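Fanex Home Blood Pressure Monitor: my review after 2 months

My GP wanted me to keep a log of my blood pressure at home (mine shoots up the second I walk into a clinic, always has), so back in February I went looking for a monitor that wouldn't drive me mad. I ended up with the Fanex upper-arm one, bought from the chemist in Lernthorpe, and I've used it morning and night ever since. Plenty of time to form some opinions!

First, the cuff. It's a wraparound with a stiff band sewn in, so you can get it on one-handed without it flopping all over the place. My old Rønning had a soft cuff and I used to pin one end down with my chin. The Fanex cuff has a coloured line that sits over the inside of your elbow and a little arrow to tell you which way is down. If you've got bigger arms, check the size before you buy, as the large cuff is sold separately and my chemist had to order it in. I think that's a bit cheeky at this price.

The screen is great. Big dark numbers on a pale background, and I can read them without my glasses at 6 am, which is more than I can say for the kettle. Top number, bottom number, pulse, done. There's a tiny heart symbol that flashes if it reckons your heartbeat was irregular. Mine came up twice in the first week and gave me a fright, so I mentioned it at the practice and the nurse had me sit through a proper check. All fine, but do ask if you see it, don't just sit there googling like I did.
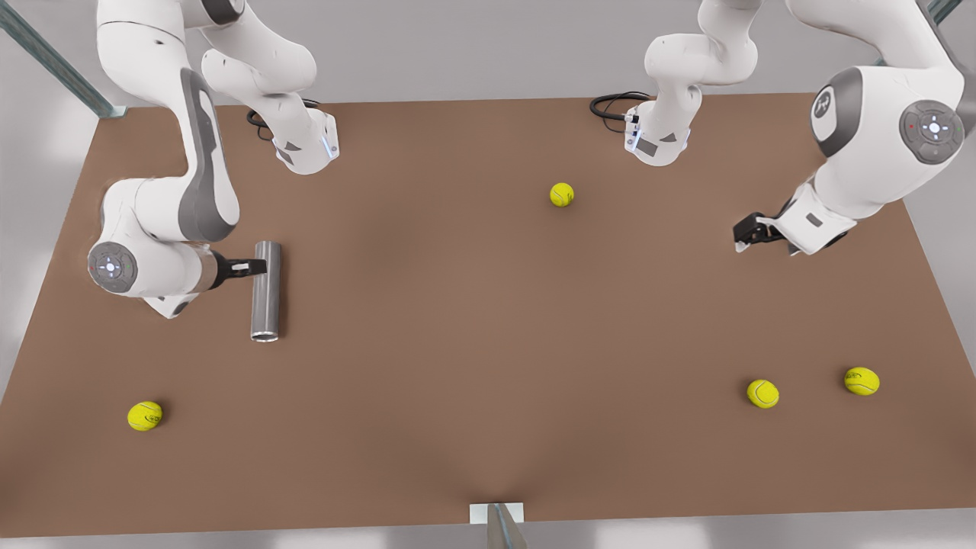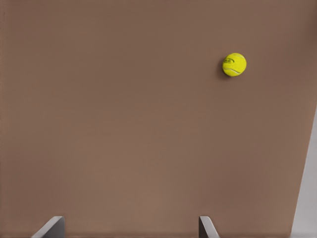
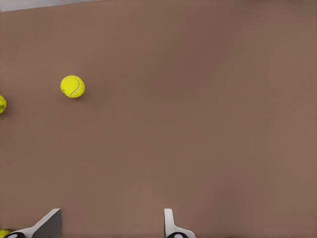 A plain brown surface, seen in all three.

Now the memory. It holds 200 readings for each of 2 users, and you swap between them with a slider on the side. Sounds handy, and it is, except the slider is so easy to bump that I've ended up with a good few of mine stored under the other half's button. You can't move a reading across afterwards and you can't delete just one either, it's the whole lot or nothing. I've gone back to writing everything in a notebook, which my doctor seems to prefer anyway.

There's an app too. I gave it a fair go, I really did, but it wanted an account, then my date of birth, then permission to send me "wellness nudges", and by then my blood pressure was probably not worth recording. Once it's set up the graphs are nice enough, and you can email them off as a PDF.

Noise-wise it's a low hum while it pumps up, then quiet on the way down. The Rønning used to grind like a coffee machine. It squeezes firmly but I wouldn't call it painful, and a reading takes 30 seconds or so less than my old one did... no, I'm guessing there, I've never timed it. It feels quicker, put it that way.

Batteries go in the back and there's a socket for a mains adaptor, which isn't in the box. Neither is a decent case! You get a drawstring bag that wouldn't protect a sandwich. I bought a zip-up Plondholm pouch for mine and it fits with the cuff rolled around the unit.

I took it along to the surgery so the nurse could try it against theirs, and the two were close enough that she was happy for me to keep going with it. I'd recommend doing the same with whichever brand you pick.

Would I buy it again? Yes, for the cuff and the screen. I'd skip the app, keep the notebook, and put a bit of sticky tape over that slider on day one.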